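Farberg Lop

The Farberg Lop is a medium-sized breed of domestic rabbit with hanging ears and a short, dense coat. It takes its name from the village of Farberg, where it was developed by the breeder Anong Yimyam from crosses between local lop-eared stock and a line of smooth-coated rabbits kept at Jerorton.

Appearance

Adults have a broad head, a rounded back and strong hindquarters. The ears hang close to the cheeks and should be thick, well furred and rounded at the tips. Recognised colours are fawn, blue-grey and white. The breed standard allows a weight of up to 3 kg, and does are usually a little heavier than bucks.

Temperament

The breed is generally calm and tolerates handling well when accustomed to it from an early age. Like other rabbits, it is social and is best kept in a neutered pair. Unneutered bucks may become territorial.

Diet and care

Grass hay should be available at all times and forms the greater part of the diet. Leafy greens are offered daily, with a small measured portion of pellets. Fruit and root vegetables are given only occasionally.
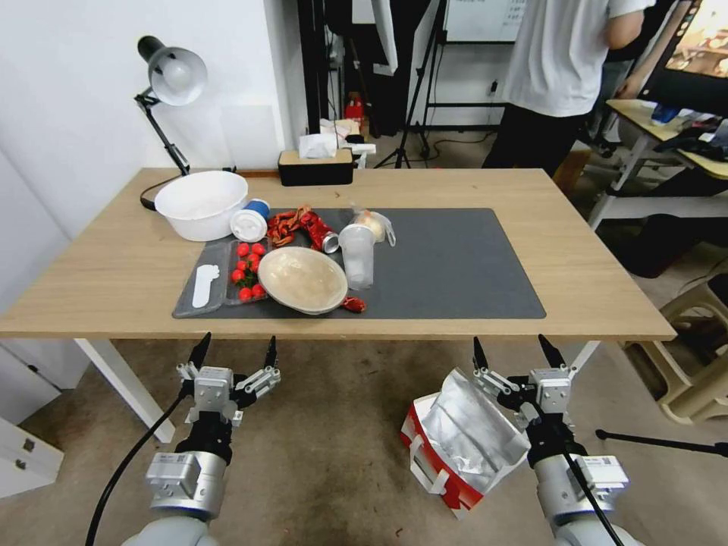
Fresh water is supplied in a heavy bowl or a bottle and changed every day. The coat needs brushing once a week, and more often during the moult. Drooping ears restrict the flow of air to the ear canal, and keepers are advised to check them regularly for wax, redness or an unpleasant smell.

Showing

The Farberg Lop was first exhibited at Skistbridge, where Hussam Bataineh judged the lop classes. Its standard was later revised by Nga Hồ, who removed the earlier limit on ear length. Exhibits are marked out of 100 points, with the greatest share given to body type.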